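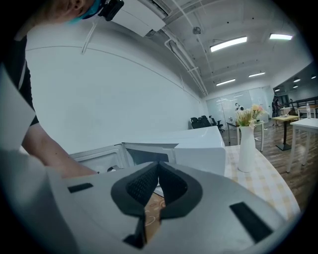
Apolline Leblanc wipes hers out every evening, whether it has been used or not, and thinks the rest of us are storing up trouble. She wrote to say so after my piece in June on kitchen worktops, in which I had admitted, rather too cheerfully, that I only cleaned my microwave when the turntable began to stick. A microwave, she wrote, is a cupboard you happen to cook in, and would I keep plates in a cupboard that looked like that?

I would not, and her letter has been on the side of my fridge ever since, and has slowly changed how I think about the thing. I have had a microwave in every kitchen I've lived in, and I don't believe I had ever given one of them a kind thought. The oven gets the praise. The kettle gets the affection. The microwave gets last night's rice, and the door shut on it with an elbow.

So this is a feature in its favour, or at least in favour of giving it a decent place to stand and a cloth now and then.

## Out of the corner

In most kitchens I visit, the microwave has been pushed into the worst spot in the room. It is up on top of the fridge, where you have to lift hot soup down past your own chin, or it is wedged under a wall cupboard beside the bread bin with its door opening against the wall. I lived with the second arrangement for years. The door would swing about two thirds of the way and stop with a knock, and every bowl had to be tipped slightly to get it out, and I mopped up the gravy and thought that was simply what microwaves were like.

Then we had the kitchen floor taken up, and everything had to go through to the dining end while the men from Gemska did the tiles. The microwave went on the table, cloth and all, and for the whole of that muddle I had the pleasure of a door that opened as far as it wanted to. I could stand in front of it. I could put a bowl down beside it without looking. When the floor was finished I couldn't bring myself to push it back under the cupboard, and it has lived on a table of its own from that day to this.

If you have the room, I do recommend it. Nearly all the doors I've met are hinged on the left and swing out that way, so the clear space you want for setting things down is on the right, and the left-hand side needs enough room for the door to come right round. Have a look at the booklet before you settle on a spot, though. Mine asks for a gap behind and at the sides and a bit of air over the top, and the grilles mustn't be covered. The table should be a steady one, too. I tried a pretty little folding table first, and it trembled so much each time I pressed the door button that I lost my nerve and gave it to my sister for her geraniums.

## A cloth, and something tall

People are quite firm with me about tablecloths. One camp says that a cloth under a microwave is asking for stains, and the other says that a bare table is asking for rings and scratches, and having tried both I've joined the second. A pale check is much more forgiving than you'd think. Cream with a bit of yellow in it hides a splash of custard completely, and a splash of tomato well enough to get you to wash day. What matters far more is the length. You want an overhang short enough that it doesn't catch on your knees or a passing child, and the cloth should lie flat under the feet of the oven, with no ruck for it to rock on.

I bought mine in the Lunduno sale, reduced because the hem had been turned twice on one side, and I've been fonder of it than of some cloths that cost me four times as much. Wash it at forty, dry it on the line, and iron it while it is still a little damp.

And then, flowers. I know. But a microwave is a plain white box, and a plain white box standing on a table looks as though it's waiting to be delivered somewhere until you put something tall next to it. A slim white vase does the job nicely, and takes up hardly more room than a mug. I was a snob about artificial flowers until quite recently, and I've had to climb down, at least where this corner of the house is concerned. Fresh ones suffer from being near the cooking, and a vase full of water beside an electrical appliance has always made me uneasy. A false bunch in peach and pale yellow, with plenty of green and a few grassy bits sticking out to loosen it up, is perfectly good company for a white oven. Keep the leaves clear of the door and of any vents. They do collect grease, so give them a swish in lukewarm water with a drop of washing-up liquid and let them dry on a towel before they go back.

## Cleaning the inside, the slow way

Now to the part Apolline Leblanc would like me to get on to.

I've tried the sprays. Polludow make one in a tall bottle that smells of pears, and I have nothing to say against it except that the next thing I warmed up was porridge, and the porridge smelt of pears as well. These days I use a bowl of water and half a lemon, as my mother did, and it has never let me down for ordinary splashes.

Take a roomy heatproof bowl and pour in 500 ml of water. Squeeze in half a lemon and drop the squeezed half in after it. Stand a wooden spoon or a wooden skewer in the bowl, which helps the water to bubble gently instead of all at once, and heat it on full power for 4 minutes. Then leave the door shut and go and do something else. I sort the post. The steam needs a good while to soften what is stuck to the ceiling, and the water needs to calm down before you go anywhere near it.

When you do open up, stand a little to one side and let the steam go. Lift the bowl out with oven gloves, then switch the oven off and unplug it. The turntable and its little wheeled ring can go in the sink with the dishes once the glass has cooled. Do remember the ring! I forgot mine for longer than I'll confess in print, and it was the ring that had been making the turntable stick in the first place.

Start with the ceiling, while everything is still soft, and work down the walls with a damp cloth, so that whatever falls is picked up when you reach the floor. Grey interiors are sneaky. A white one shows you every speck, but with a grey one you have to go by feel, so I run my fingers over it afterwards, and there is nearly always a rough patch high up at the back that my cloth sailed straight past.

The inside of the door wants doing as carefully as the rest, and so does the edge all the way round, where the door meets the body. Crumbs gather there and stop it closing snugly. Use a soft cloth, well wrung out, and nothing scratchy. If you ever find the door bent, or the seal damaged, stop using the oven and have it looked at by someone qualified.

Leave the door open when you've finished and let the air get in. I used to shut mine straight away because it looked tidier, and then wonder about the stale smell the next morning.

## A word about the top

The top of a microwave is the flattest, smoothest, most tempting surface in the whole house, and mine has held, at one time or another, the fruit bowl, a stack of Leclerc catalogues, the cat's worming tablets and 116 recipe cards belonging to an aunt. They all came off when I read the booklet properly. It is now kept bare and gets a quick wipe when the kettle is on, and I've grown to like that one clear white space in a kitchen which has very few others.

I wrote back to Apolline Leblanc on 18th December and told her about the table, the cloth and the lemon, and said that I had got as far as once a week. Her reply came on a postcard, in very small handwriting. She was pleased about the flowers, she said. Once a week was a start, and had I looked behind it lately?

I hadn't, and I went and got the torch.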